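Dull patches on a marble bathroom top, can I fix them myself?

Posted in April by Nuwan Bhuiyan
Print this page | E-mail to a friend
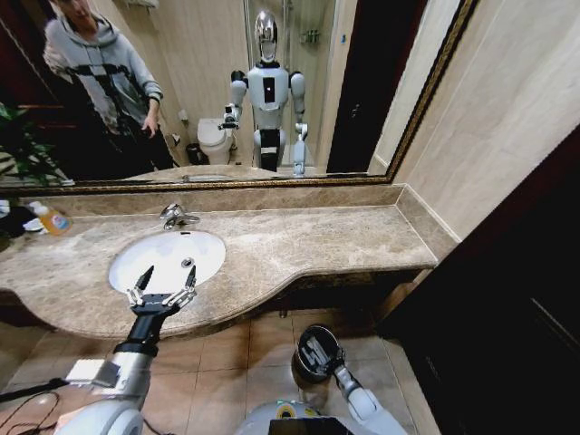
We moved to a unit in Bamden and the bathroom has a marble top. Near the tap there are some dull patches, the size of a coin. I think the people before us cleaned it with vinegar, but I am not sure. I washed it with dish soap and the patches stayed the same colour. One man gave me a price of 900 dollars to polish the whole top, and for me this is too much. Is there a way to do it at home? I don't want to make it worse.

Dissanayake
If the patch is lighter than the stone and you feel it a little rough with the finger, it is an etch. Acid has eaten the shine, so no cleaner will remove it. First try marble polishing powder, the kind with very fine grit. Put a small spoon of it on the spot, add water to make a paste, and rub with a damp cloth for 5 minutes. Rinse well and dry it. Start in a corner where guests don't look.

If it is still rough after two tries, you need diamond hand pads before the powder. I did mine with 200, then 300, and so on up to the finest one in the packet, always wet. The first pad made the stone look terrible and my wife was quite angry until the evening. You must not skip any pad. For a light mark don't begin so coarse, the powder alone can be enough.

Please check also that it is real marble. Cultured marble has a gel coat on top and these pads will ruin it. Look under the edge, real stone is usually unpolished there.

Isus
just put baking soda and lemon, works for everything in my house

Sovivard
Please don't use the lemon, it is an acid and will make new marks. I agree with Dissanayake about the powder. Afterwards put a sealer for stone. It helps with stains from soap and makeup, but it will not stop vinegar, so wipe spills quickly.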